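Contra o roteiro de quatro paragens por dia

Há um tipo de viagem organizada que se vende muito bem e se faz muito mal. É a viagem em que cada dia tem um nome de cidade de manhã, outro à hora de almoço e um terceiro para dormir. O folheto mostra um mapa com uma linha que liga os pontos todos, e o cliente, que olha para o mapa na mesa da cozinha, acha que está a comprar muita coisa pelo mesmo dinheiro. Está a comprar sobretudo estrada.

Trabalhei vários anos na preparação de circuitos para pequenos grupos e continuo a ler programas por hábito. Li há pouco o da Vonent para a primavera. Tem um dia, o terceiro, com 4 visitas anunciadas e 600 quilómetros de autocarro no conjunto do fim de semana alargado. Fiz as contas com os tempos de paragem que o próprio programa indica. Em duas das visitas, o grupo tem 30 minutos desde que a porta do autocarro se abre até que volta a fechar-se. Nesses 30 minutos cabem a casa de banho, a fila para a casa de banho, a compra de uma garrafa de água e uma fotografia junto ao portão.

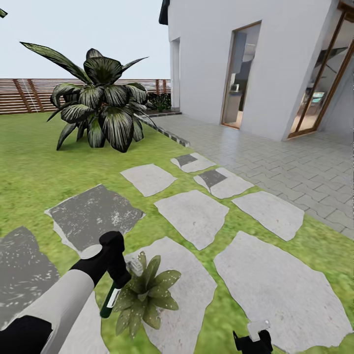
N.º 30, p. 4

Não escrevo contra a Vonent em particular. O programa deles é igual ao de muitos outros, está bem redigido e o preço é honesto para o que inclui. O que me interessa é a ideia de que visitar mais sítios é viajar melhor, e que quase toda a gente no setor repete sem a examinar.

A primeira razão que se costuma dar é comercial. O cliente, diz-se, compara programas pelo número de lugares. Se uma agência propõe 2 vilas e outra propõe seis pelo mesmo valor, o cliente escolhe a de seis. Isto é verdade na altura da compra. Deixa de ser verdade no regresso, quando a pessoa conta a viagem à família e não consegue dizer em qual das seis estava a igreja com o teto pintado. Um operador que viva só da primeira compra pode ignorar isto. Um operador que precise de que as pessoas voltem tem aqui um problema, e não é pequeno.

A segunda razão é a da distância. Quem vem de longe, argumenta-se, não voltará, e portanto deve ver tudo agora. Percebo o argumento e já o usei. Mas ele parte do princípio de que passar por um lugar é vê-lo. Um jardim histórico percorrido em passo rápido, com um guia a levantar o guarda-chuva fechado para manter o grupo junto, não foi visto. Foi atravessado. A pessoa poderia ter ficado no primeiro lugar a tarde inteira, ter-se sentado, ter comido alguma coisa sem pressa, e teria mais para contar do que depois de quatro travessias.

Dou o caso de Premoslow, que conheço bem. É uma vila termal com um parque, uma rua de comércio, um pequeno museu de vidro e um miradouro a que se chega por um caminho de terra. Nos circuitos aparece sempre como paragem de almoço. O autocarro estaciona junto às termas, o grupo almoça no restaurante com que a agência tem acordo, dá uma volta ao lago do parque e parte. O museu abre às duas e meia da tarde. O grupo sai às duas e um quarto. Nunca encontrei um programa que tivesse resolvido isto, e bastava inverter a ordem do dia.

O miradouro também fica de fora, porque a subida demora e há sempre alguém que não a quer fazer. Aqui está, a meu ver, outro defeito dos roteiros apertados: obrigam toda a gente a fazer a mesma coisa ao mesmo tempo. Com uma tarde livre, quem quer subir sobe, quem quer ficar no parque fica, e quem quer dormir a sesta no hotel dorme. Com 30 minutos, o grupo tem de andar ao ritmo do mais lento e parar nos interesses do mais impaciente. Os dois ficam mal servidos.

Costumam responder-me que as tardes livres são preguiça do operador, uma maneira de cobrar um dia sem o preencher. Às vezes são. Já vi «tarde livre para atividades de gosto pessoal» numa zona industrial junto ao aeroporto, com o hotel de um lado e uma via rápida do outro. Uma tarde livre só vale alguma coisa se o hotel estiver onde há o que fazer a pé, se o grupo receber de manhã uma folha com horários e preços, e se o guia continuar contactável. Isso dá mais trabalho a preparar do que uma visita guiada. Exige que alguém tenha ido lá verificar a que horas fecha a pastelaria.

A Mellerus tentou este caminho em abril com um circuito de uma semana e dois hotéis apenas. Três noites num, quatro no outro, saídas curtas de manhã e tardes sem programa obrigatório. Li o caderno que entregam aos viajantes e pareceu-me bom, embora peque por excesso de adjetivos e por um mapa em que os nomes das ruas não se leem. O que mais me agradou foi uma coisa de pouca importância aparente: não se fazem malas todos os dias. Quem nunca acompanhou um grupo não imagina o tempo que se perde com malas. Há que as ter à porta do quarto às sete, contá-las, carregá-las, descobrir que falta uma, descarregá-las à noite e distribuí-las por quartos que ainda não estão prontos. Num circuito de sete noites com sete hotéis, isto come o equivalente a um dia inteiro de férias.

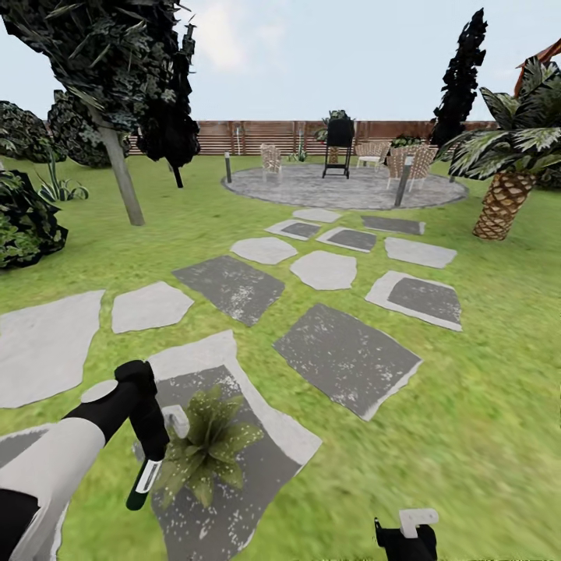

Baltasar Quintela

Há depois a questão do preço, que não quero esconder. Ficar mais tempo no mesmo sítio não sai necessariamente mais barato. Poupa-se em combustível e em horas de motorista, mas os hotéis bem situados cobram essa localização, e o hotel de estrada, que serve para uma noite e mais nada, é de facto mais económico. Quando a Paterson reviu os seus circuitos para reduzir as mudanças de hotel, subiu os preços e retirou dois jantares do pacote. Houve quem se queixasse, e com alguma razão, porque os jantares desapareceram do programa sem uma linha de explicação. Teria sido melhor dizer ao cliente o que se tirava e o que se punha no lugar.

Mesmo assim, julgo que a Paterson fez bem. O jantar de grupo em hotel, servido às sete e meia, com sopa, frango e pudim, raramente é a melhor refeição disponível na terra. Se o hotel estiver no centro, há restaurantes à volta e as pessoas preferem escolher. Se estiver fora, o jantar incluído é uma necessidade, e deve ser apresentado assim.

Outra objeção, mais séria, vem dos viajantes com pouca mobilidade. Para alguns, o autocarro panorâmico é a forma mais confortável de conhecer uma região, e o que para mim é estrada, para eles é paisagem. Aceito isto sem reserva. Um percurso bonito feito devagar, com paragens em bons pontos, é uma viagem legítima e pode até ser excelente. Mas então que se venda como tal, com o percurso escolhido pela beleza e pelo piso. O que se faz hoje é usar a autoestrada para ganhar tempo entre duas vilas e chamar «panorâmico» ao troço que fica ao lado do viaduto.

O vocabulário dos programas merecia, aliás, um artigo próprio. «Passagem por» quer dizer que o autocarro não para. «Vista exterior» quer dizer que o bilhete não está incluído. «Breve paragem» quer dizer casa de banho. «Tempo para compras» quer dizer que há uma loja que paga comissão. Quem viaja muito já aprendeu a traduzir. Quem viaja pela primeira vez lê «passagem por» e imagina que vai passear pelas ruas. Não vejo motivo para que um programa não indique, à frente de cada lugar, os minutos de permanência e se a entrada está paga. São duas colunas numa tabela. A informação existe, porque o motorista precisa dela, e o cliente é o único que não a recebe.

Se me pedissem uma regra, proporia esta: nenhuma visita anunciada com menos de duas horas no local, e nenhum dia com mais de 2 visitas. O que ficar abaixo disso pode constar do programa, mas em letra corrente, como paragem técnica, sem título nem fotografia. Um operador que cumprisse a regra teria programas mais curtos no papel, e o vendedor ao balcão teria de explicar porquê. A explicação demora um minuto. Eu próprio a dei muitas vezes, e a maioria das pessoas percebia logo, sobretudo as que já tinham feito um circuito dos outros.

Também os lugares ganhariam com isso. Uma vila que recebe autocarros de meia hora fica com o lixo, o estacionamento ocupado e a venda de alguns ímanes. Não fica com dormidas, nem com jantares, nem com entradas no museu. Em Premoslow, o largo das termas está cheio ao meio-dia e vazio às quatro, e os cafés organizaram-se em função disso: servem depressa, cobram mais e fecham cedo. Quem lá pernoita encontra à noite uma terra meio apagada, e o operador seguinte conclui que não vale a pena dormir ali. É difícil sair deste círculo enquanto todos os programas copiarem o mesmo horário.

Ao leitor que esteja agora a escolher as férias, sugiro que pegue no programa e num lápis, some as horas de autocarro de cada dia e compare o resultado com as horas em que estará de facto em algum lado. Se o folheto não trouxer os dados para fazer essa soma, peça-os à agência por escrito antes de pagar o sinal.

21/06/2023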